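Home Guides Court desk Reporting orders Contact
Search the guides... Go

4 min read

Section 2: Setting up a suppression order alert in Cetiso

For court reporters and subs on the Proltico desk. Do this before you file anything from a hearing. Last changed July 24, 2026 by Eldana Woldemariam.

1. Log in, open Cases, pick New. Use the court's file number, not the defendant's name.

2. Under Orders, choose the type: name, address, occupation, or whole evidence. More than one can apply. Tick them all.

3. Type the wording of the order exactly as the judge gave it. No paraphrase. If you only have it by ear, mark it Unconfirmed and ring the registry.

4. Set the end date. Interim orders lapse, so put the next hearing in. If theres no date, choose Until further order.

5. Add the blocked terms. Name, nicknames, spelling variants, the street if its covered. Limit is 32 per case.

6. Press Save and wait for the green bar. Takes up to 20 seconds.

CAUTION: The alert does not stop a story going out. It flags it. The sub still has to read it.

NOTE: Picture captions are checked seperately. Turn on Captions in step 5 or they get missed. 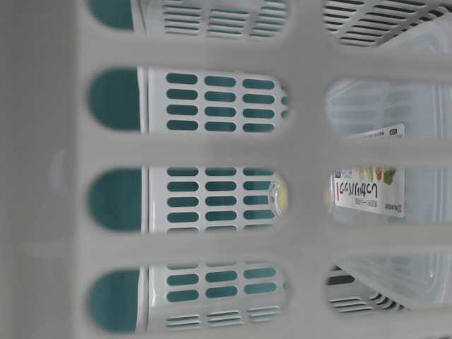
Blocked terms match whole words only unless you change it, and that's what catches people out. Set matching to Loose for surnames, so plurals and possessives get picked up too. Loose is still a mesh with gaps, same as the white basket with the slots punched through its sides, and small things go through. Misspellings mostly. Add those by hand.

7. Test it. Paste a dummy par with the name in, press Check. You should get a red flag within 10 seconds. No flag, go back to 5.

8. When an order is lifted, don't delete the case. Set it to Lifted, attach the ruling, get a second person to sign off.

Appeals: a lifted order can come back. Keep the case on Watch till the appeal time has run.

Stuck, or the flag won't clear: Panagiotis Panagiotou on the night desk. Section 3 covers archive stories.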